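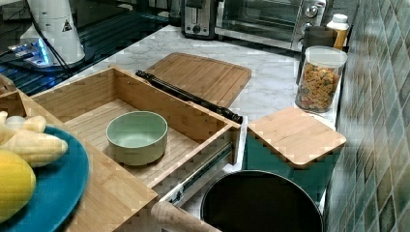
Frequently Asked Questions: Winter Storage and Spring Recommissioning

Last updated Dec 25, 2025

These answers apply to carbureted cars with a conventional lead-acid battery and no engine computer. Members with fuel-injected cars should follow the factory manual where it differs.

What counts as storage?

Any period of 4 weeks or more in which the car is not driven far enough to bring the oil to full operating temperature. Idling in the driveway does not reset the period.

Should the fuel tank be full or empty?

Full, for a steel tank. A full tank leaves less bare metal exposed to moist air. Add stabilizer before the last fill-up, then drive far enough to draw treated fuel into the carburetor bowl. Leave a small expansion space at the filler neck.

Do I change the oil before or after storage?

Before. Used oil carries acids and water that sit against the bearings all winter. Fresh oil put in at lay-up does not need to be changed again in spring if the car has not been run.

Can I start the engine once a month to keep it healthy?

Not recommended. A short run puts water into the crankcase and exhaust and does not last long enough to drive it out. If you want to move the parts, remove the spark plugs and turn the engine over by hand with a socket on the crankshaft bolt.

What do I do with the battery?

Disconnect the ground cable first. Clean the posts, check the electrolyte level if the caps come off, and connect a maintainer with automatic shutoff. A plain trickle charger will overcharge a small battery if left on for months. A charged battery tolerates cold well. A flat one can freeze and split. 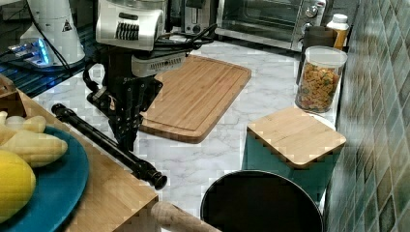

Nélida Salinas writes that her maintainer showed a green light all winter and the battery still failed the load test in spring. A green light reports surface voltage only. Have the battery load tested before lay-up and again before the first drive, and replace it if it fails either test.

Do the tires need to come off the ground?

Bias-ply tires flat-spot readily and benefit from having the weight taken off. Place stands under the axle or the suspension arms, not under the frame, so that the springs and bushings stay at normal ride height. Radials can stay on the floor. Inflate them to the maximum shown on the sidewall and reset the pressure before driving.

Should the parking brake be set?

No. Shoes can bond to the drums over a damp winter. Chock the wheels and leave a manual transmission in gear.

How do I protect chrome and trim?

Wash and dry the car, then apply a thin coat of carnauba wax to plated parts and leave it unbuffed. Do not use metal polish at this stage. Pot-metal castings such as door handles and taillight housings pit from beneath the plating, and polish speeds this up once the surface is broken.

Which cover should I use?

Indoors, a breathable cotton flannel cover. Plastic sheeting holds moisture against the paint and should not be used in any building, heated or not.

What about coolant?

Test the mixture with a hydrometer. Do not store the car on plain water. If the coolant is more than two seasons old, flush the system and refill.

What is the spring procedure?

Check all fluids. Inspect the floor for leaks and the air cleaner for nests. With the coil disconnected, crank until oil pressure registers, then reconnect and start. Test the brakes at walking speed before leaving the property.

When is the club inspection?

Spring inspections are held at the Sonerdale hall. A second session is held in July. Send questions on either to Tadeo Huenchumán at the Sonerdale desk.

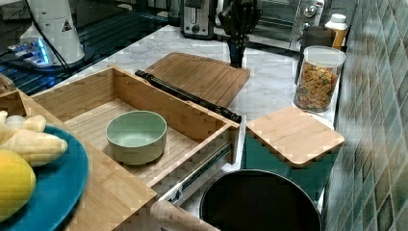 Open bamboo drawer with a pale green bowl.

Is storage mileage reported on the registry form?

Yes. Enter the odometer reading at lay-up and again at recommissioning. If the car has been driven more than 500 miles between the two readings, it is listed as in use for the season.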